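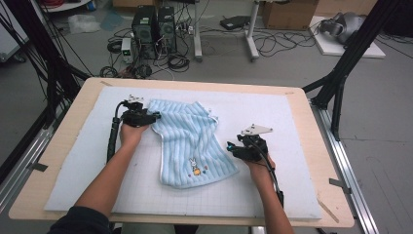
28 September 2021

Caught Ebenezer Frimpong between two phone calls. He runs Skornon, which prints staff badges, visitor passes and door signs for small companies, and he'd promised me half an hour. Got closer to twenty minutes.

First thing I asked was what's changed. "Order size," he said. "Used to be a company wanted 900 cards in one go, same design, here's the spreadsheet, see you next year. Now it's 4 cards on a Monday and 4 more on Thursday." The big runs still come, mostly in June when the summer hires start. The largest this year was 1068 cards for Flotgate, a warehouse outfit with three sites and, he says, three different ideas of what its own logo looks like.

That one nearly went wrong. Flotgate sent the photos in a folder named by employee number, and the spreadsheet was sorted by last name. "We printed a proof sheet and the lady in HR called me up laughing. She had a mustache." They fixed it before the full run. He now won't start a job over 400 cards without a signed proof, no matter who is yelling.

Photos are his sore spot in general. Too dark, sunglasses, somebody's wedding with an arm still around the shoulder. "I'd take a plain phone picture by a window over anything. Stand there, look at me, done." He'll crop for free but he won't retouch faces. Tried it once for a customer and then everybody in teh office wanted it.

On materials he's short. Plain PVC for most people, a thicker composite card if it gets swiped all day. Visitor passes are the cheap ones and they walk out the door – "you will lose a third of them, just order extra." Kutden, a dental group, switched to paper stickers for visitors and he doesn't mind saying it was the right call, even though he lost the work.

Name size came up twice. Most designs he gets have a huge logo and a tiny name. For Tyagi, a chain of garden stores, he flipped it: first name big, logo down in the corner, job title gone. Customers started using the names, he was told. The staff were split on that.

Does he wear a badge himself? He pulled one out of a drawer. Old logo, photo from at least ten years back. "Don't print that," he said, then said I could.

Asked about prices going up. Yes, a little, mostly ribbons and shipping. He's holding reprint prices where they are untill the new year. Then the other phone rang – Flotgate again, more cards.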